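29/6/22

Depuis le début du mois de juin, je passe mes soirées à collecter des démonstrations pour mon petit projet, que j'ai nommé Gondska. Le principe est simple à expliquer, mais il est long à faire : je pilote un bras dans un simulateur, j'enregistre chaque essai, et ensuite un réseau apprend à imiter mes gestes. Je n'ai pas de vrai robot à la maison. Mon appartement à Mernstead est trop petit, et mon budget aussi.

Hier soir, le compteur affichait 1373 épisodes. Je croyais que c'était beaucoup, jusqu'au moment où j'ai commencé à les relire un par un.

Le premier problème concerne la vue du poignet. Dans un grand nombre d'épisodes, la pince regarde vers le vide, et le modèle n'a presque rien pour se repérer.
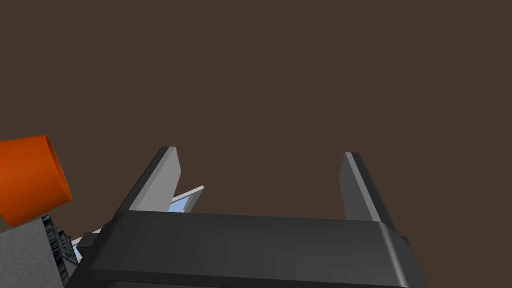

*Vue du poignet, pince ouverte. À gauche, un morceau du cylindre orange.*

Avec une telle image, même moi je ne saurais pas dire où il faut aller. J'ai d'abord voulu supprimer tous ces passages. Puis j'ai lu la documentation de Wilterix, l'outil que j'utilise pour le tri, et elle conseille d'en garder une partie : le modèle doit aussi savoir quoi faire quand il ne voit pas l'objet. J'ai donc gardé environ 30 épisodes de ce type, et j'ai mis les autres dans un dossier à part. Je ne suis pas sûr que ce soit la bonne proportion.

Le deuxième problème, c'est ma façon de piloter. Je m'approche toujours des objets par le même côté, sans y penser. Un réseau qui apprend sur mes données va prendre la même habitude. Maintenant je me force à changer la hauteur et l'angle d'approche, et je note le choix dans un tableau avant de commencer l'essai.
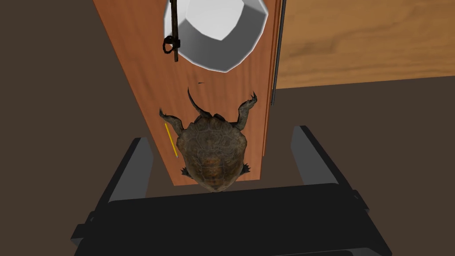
*La tortue entre les doigts de la pince, avec la planche et le bol blanc plus loin.*

La tortue est l'objet qui me donne le plus de travail. La carapace est bombée, les pattes dépassent, et je ne sais jamais bien où poser les doigts – un bol, au moins, a un bord. J'ai décidé de lui réserver 90 essais, répartis sur plusieurs positions de départ.

Pour la suite, je veux entraîner 2 versions : une avec la vue du poignet seule, l'autre avec une caméra fixe en plus. Le script d'export, que j'appelle Insaurralde, perd encore les dernières images de certains épisodes, et je dois corriger cela avant de lancer le premier entraînement. Si quelqu'un a déjà rencontré ce défaut avec Wilterix, les commentaires sont ouverts.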